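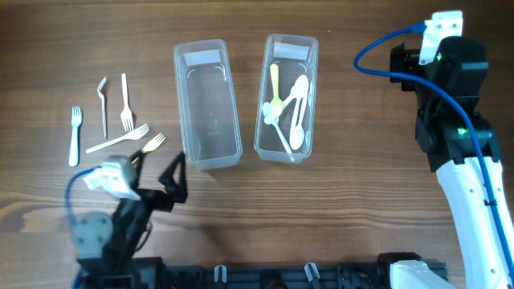 Noticeboard > Get involved > Celebrants and readers

Last updated: 2022-03-22

Could you help us say a proper goodbye?

Hello! I'm Laimutė Krūmiņa and I look after the funeral readers' group in Takatdale. I'm hoping to find a few more people to join us, so please do read on even if you've never spoken at a funeral in your life (I hadn't either, and I was terrified).

We write and read short tributes for people who have died with little or no family nearby. The funeral director rings me, one of us talks to whoever knew the person - a neighbour, an old workmate, the woman from the paper shop - and then we put together a few minutes of words and stand up and read them. Last year we did 44 services, mostly at Selard chapel and a handful over at Flenach, and we were stretched by November.

You'd need to be free on some weekday mornings and able to get to Selard by yourself. A clear voice helps. I'd love to hear from anyone who speaks Latvian or Lithuanian, as I'm the only one at the moment and I do like a holiday!

It's unpaid, but we cover your bus fare or petrol. You'd come along to 8 services with me or Uldis Sepp before reading on your own, and you can say no to any funeral, no questions asked. Edgars Petrauskas runs a writing evening for new people, with soup.

If you think it might suit you, send me a note saying a bit about yourself and why you fancy it. No CV please - I never know what to do with them. Or leave your name with Darius Jõgi at the chapel office and I'll ring you back, usually in the evening once I've fed the dog.

Contact us | © Takatdale Funeral Readers | Back to top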